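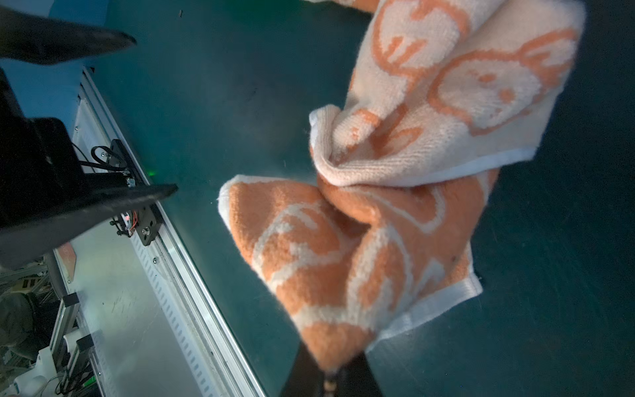 图7-1 毛圈毛巾,橙色与米色相间。织物边缘的平织段没有毛圈。

第七章 水往高处走

我上中学的时候住校,宿舍里放脸盆的架子有两层,上层归我。有一天晚上我把毛巾搭在盆沿上,一头浸在水里,一头垂在外面,然后就去睡了。第二天早上六点,下铺的同学把我摇醒,说他的鞋里全是水。盆里的水少了一大截,盆没有漏,也没有谁碰过它。水自己顺着毛巾爬过盆沿,再从另一头一滴一滴落下去,落了整整一夜。

我赔了一双鞋垫,心里却一直惦记着这件事。水往低处流,这话从小听到大,可它明明先往上爬了一段呀!后半段往下滴我能理解,前半段呢?谁在拉它?

这一章就从这里讲起。前面几章我们一直在和重力打交道,算压强,算浮力,液体在我们手里总是老老实实的:同一个连通器里,液面一样高,底下粗一点细一点都没关系。到了这一章,这条规矩要打个补丁。管子要是细到一定程度,液面就不一样高了,细的那根里水站得高高的,粗的那根里水还在原地。你可以先翻回第五章,看看连通器那一节结尾我写的那句“管子不能太细”。当时有同学在书边上画了个问号(我批作业时见过好几个),现在轮到我来还账了。

先说清楚这一章要用到什么

要用的旧知识很少。力的平衡、密度、压强,这三样还记得就够了。三角函数会用到一个余弦,出现的时候我会再解释一遍,数学课还没讲到的班级可以先把它当成一个从负一到一的系数。微积分完全不用。7.4节讲水爬得有多快,严格推导需要解一个微分方程,我把它放进了选读框,正文里只用结论。

新的概念有四个:表面张力、接触角、毛细上升、浸润。名字听着都挺唬人,其实每一个你都见过。水黾站在池塘上面,靠的是表面张力。荷叶上的水珠滚来滚去,玻璃上的水却摊成一片,差别就在接触角。粉笔头一碰到墨水,颜色便往上窜,这是毛细上升。浸润么,你洗过碗就懂了。

一个动手的开场

我习惯在正式讲课之前让大家先做一个小实验,材料简单得很,厨房里都有。找几条宽度一样的纸或布,厨房纸、滤纸、旧棉布、化纤布都行,剪成长条,竖着挂起来,让下端刚刚碰到染了颜色的水。在每一条上用铅笔(别用水笔,水笔会晕开,你会得到一条很漂亮但没法读数的彩虹)从水面开始往上画刻度,画到10厘米。然后看表,每隔一分钟记一次颜色爬到了哪里,记满18分钟。

请大家动手之前先写下自己的猜测。哪一条爬得最快?哪一条爬得最高?这两个问题的答案一定相同吗?写在纸上,别只在脑子里想,脑子事后会改口供的。

几年前我和同事Tolera Teshome一起带这节课,他那个班有一组学生拿来的棉布是全新的,刚拆包装。结果那条布几乎不吸水,水只在下端沾湿了一点点,再也不肯动。学生很沮丧,以为做砸了,差点把数据划掉。Tolera没让他们划。他让那组学生把剩下的布拿回家,用40度的水加洗衣粉洗一遍,漂净晾干,再来做一次。第二次,颜色上得飞快。布还是那块布,纤维没换,织法没换,变的是表面那层东西:新布在出厂时往往带着浆料和柔软剂,有些成分不爱和水打交道。洗掉了,棉纤维自己的脾气才显出来。

我非常喜欢这个“失败”的数据,后来每年都故意在材料里混一条没洗过的新布。它说明,单看缝隙细不细是不够的,还得看缝隙的壁愿不愿意让水贴上去。这正好是本章公式里两个不同的量,一个是半径,一个是接触角。学生们常常背得出公式,却分不清这两个量各管什么,做过这条新布的人就不太会弄混。

为什么要在细的地方才看得见

表面张力其实到处都有,一大缸水的表面也有,可是缸太宽,它的作用只在缸壁旁边露出窄窄的一圈弯边。你把脸凑近玻璃杯看看,贴着杯壁的水面是微微翘起来的。把杯子想象得越来越细,左边翘起的弯边和右边翘起的弯边就会碰到一起,整个水面变成一个凹下去的小碗。这时候,水面沿着管壁那一圈受到的向上的拉力,就要负责提起下面一整根水柱。

这里可以做一个很粗的估计。那一圈的长度和半径成正比,水柱的横截面积和半径的平方成正比。半径缩小到原来的一半,拉力只剩一半,可是每升高一厘米所要提起的水却只剩四分之一。一比四分之一,赚了!所以水柱能站到原来的两倍高。管子越细越划算,整个道理就藏在“周长”和“面积”的赛跑里面。公式我们留到7.3节再写,写出来你会发现,分母上有一个r,正是从这里来的。

用这个公式可以算出,在干净的玻璃管里,内半径半毫米,水大约升高三厘米;内半径十分之一毫米,能升到将近十五厘米。毛巾、纸巾、粉笔里面当然没有一根根笔直的玻璃管,它们的缝隙弯弯曲曲,宽一段窄一段,还互相串通。我们在这一章里会一直假装它们是管子。这种假装有代价,7.5节会专门谈它什么时候不灵。

顺便说说毛巾

既然是毛巾害我赔了鞋垫,我总得替它说几句。毛巾和床单可以用同样的棉纱来织,擦起身体来却完全两样。毛巾表面有许多竖起来的小线圈,行话叫毛圈,织的时候有一组经纱故意放松,打纬时被推得拱起来,就成了圈。线圈大大增加了能接触水的表面,圈与圈之间的空隙又能存水。纱线内部的缝隙很细,负责把水拉进来;线圈之间的空隙宽得多,拉力弱,容量却大。一个管拉,一个管装。

课代表Meron Moges曾经称过一条干毛巾,258克,泡透以后提起来,等它不再滴水了再称。她把两次的差交给我,附了一句话:“老师,它喝的水比它自己还重。”她接着问,那些水是被拉住的,还是只是没来得及掉下来?问得真好,我当场没答全。你们读完7.5节以后,试着替我答一答。

还有一件小事值得留意。那种毛圈剪断了的毛巾,摸着像丝绒,很柔软,很多人觉得它擦水反而慢。剪绒和毛圈到底差多少,和纱的粗细、捻度、有没有上柔软剂都有关系,光凭手感不好下结论。章末的探究题里有这一项,要做的同学请早点准备材料,两种毛巾尽量找克重接近的,并且都先洗过。

怎样读这一章

7.1节讲表面张力从哪里来,会用到一点分子之间互相吸引的图像。7.2节讲接触角,图比较多,建议边看边自己画。7.3节是全章的骨头,推导毛细上升的高度,请一定拿笔跟着走一遍,光看是看不会的(我自己学的时候偷过懒,后来考试吃了亏)。7.4节讲快慢,你那张18分钟的记录表到那时候要拿出来用,千万别丢。7.5节把前面的结果搬到布、土壤和砖墙上,里面有一段讲地下水怎么返潮,住一楼的同学大概会很有共鸣。

关于植物我也要先打个招呼。很多书一讲毛细现象就说大树靠它把水送到树梢,我以前也这么讲。你拿木质部导管的半径代进公式算一算,得到的高度通常连一层楼都不到,离树梢远着呢。毛细作用在叶子里那些极细的孔隙处确实很要紧,但整棵树的送水还需要蒸腾产生的拉力和水柱自身的内聚力。详细的故事归生物课,我们只负责算那个数。

预备问题

下面几个问题不用交,先想着,每读完一节回头看看自己有没有改主意。

把一根细玻璃管插进水里,水升到某个高度停住。现在把管子在水面以上的部分截短,短到比那个高度还低,水会不会从管口源源不断地冒出来?如果会,我们是不是就有了一台不花钱的喷泉?

把细管插进水银里,管内的液面比外面高还是低?

往水里加一点洗洁精,水在棉布条上会爬得更高还是更低?在那条没洗过的新布上呢?

我那条毛巾如果两头都搭在盆里面,一滴也不垂到外面,盆里的水第二天早上会不会少?少的那部分去了哪里?

第一个问题每年都能让教室吵起来,吵的时候请画图,画出管口那一小块水面弯成什么样子,争论会短很多。

7.1 水面像一张绷着的皮吗

先拿一枚回形针和一碗水。回形针是钢的,密度比水大得多,按第六章的说法它应该沉底。你把它随手一丢,它也确实沉底。可要是先铺一小片纸巾在水面上,把回形针平放上去,再用牙签轻轻把纸巾按下去,回形针就留在水面上了。蹲下来,让眼睛和水面一样高,看回形针两侧的水面:它是往下弯的,像有人坐在一张软垫子上。先把你看到的形状画下来,再往下读。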